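Higher Education Administration
Unit 4 notes: The office of the dean

Reading before Friday: Eskildsen, chapter on college structure, and the Lakley case packet.

A dean heads one college within a university and reports to the provost. Department chairs report to the dean. The dean controls the college budget, recommends tenure and promotion, and assigns faculty lines. The registrar, admissions and financial aid normally sit outside the dean's authority.
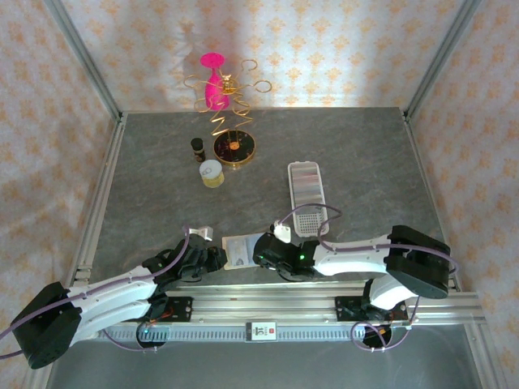 Reporting lines are drawn in this course as a tree with the provost at the base. Joint programs break the tree, and students often have trouble placing them. The gold wire stand is a fair model: one round base, twisting coils above it, and curly loops branching at the top. Read the base as the provost's office and the loops as departments. A joint program is attached to two loops and needs a written agreement naming the one that holds its budget.

Case: Lakley College of Arts and Sciences
Enrollment: 1,456
Full-time faculty: 63
Departments: 9
Dean: Malou Hauksdóttir

Personnel takes some 70 percent of the Lakley budget. Most of that amount is fixed by contract before the year starts. The dean's real choices concern vacant lines, adjunct pay and travel. A vacant line returns to the dean and does not stay with the department that lost it. Chairs must file a new request by April. 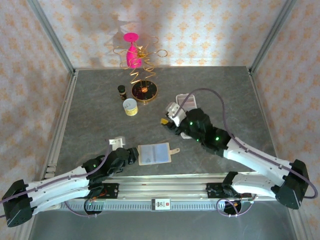 Who decides when two departments claim the same vacant line?
The dean decides, after written requests from both chairs. The provost reviews the decision only if the line moves to another college.

Terms to know: faculty line, joint appointment, associate dean, interim dean, shared governance.

For the next unit, compare the Lakley chart with the one for Priltholm, where chairs are elected by their departments.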